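Kavico Bimanual Cell - Operator Guide
Section 6: Recording Demonstrations

6.1 Before you start

This section covers teleoperated recording for two-arm tasks. It assumes that the cell has been assembled and homed (Section 3) and that both leader arms have been matched to their followers (Section 5). Recording for single-arm tasks is covered in Section 7.

A task set for the padlock-and-key family is 300 accepted episodes. Sets below 141 accepted episodes are rejected by the Dovaria trainer at import.

CAUTION: Keep hands outside the enclosure whenever the followers are energised. Use the stop button on the operator side before reaching in to reset objects.

6.2 Preparing the cell

1. Check that the patterned wall panels are flat and fully seated. Do not swap or rotate panels partway through a set.
2. Check the cables along each arm. They must clear the wrist through its full travel. Replace any cut or missing ties.
3. Confirm that the plastic sheeting still covers the cable tray in front of the arms.
4. Turn on the enclosure lights and leave them for five minutes.
5. Open the fixed camera view in Larnine and compare it with the stored reference. If the mounting rail has shifted in the view, repeat the camera check in 4.2.

Note: Small scraps and specks on the work surface do not affect recording and need not be cleared between episodes. Remove anything large enough to catch a fingertip.

6.3 Placing the objects

1. Stop both arms.
2. Place the padlocks and the key within reach of the grippers. Follow the layout card for the episode block.
3. Vary position and heading at every reset. Repeating one layout is the most common fault in returned sets.
4. Close the layout prompt and re-energise the arms.

6.4 Recording an episode

1. Bring both leaders to the ready pose. The followers will track at reduced speed until they agree, then a single tone sounds.
2. Press the left pedal to begin. Joint positions, gripper commands and camera frames are logged together from this point.
3. Carry out the task at an even pace. Pauses longer than three seconds are flagged for review.
4. Approach from above with the fingers open. Do not push an object along the surface to bring it into the grasp unless the task card calls for it.
5. Press the left pedal again to end. Press the right pedal instead to discard.

CAUTION: The grippers share the centre of the table. Move one arm at a time through this area - the collision guard limits torque but will not prevent finger damage.

6.5 Labelling and review

1. Mark each episode as success, partial or failure. Keep failures; they are stored separately and used by the outcome classifier.
2. Enter the operator initials and layout card number.
3. Upload at the end of the shift. Uploads left past Friday are locked until a reviewer releases them.

Error 1430 at upload means that the camera and joint logs differ in length. Discard the episode. Do not trim it by hand.

Reviewer contacts: Oana Ardeleanu (task cards, labelling), Ismail Lahlou (hardware, calibration).
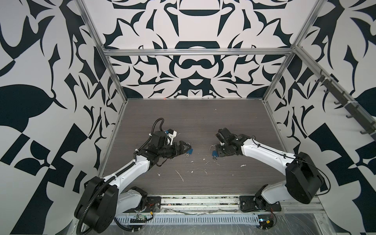
Figure 6-1. Follower arms over the work surface with two padlocks and a key, fixed camera view.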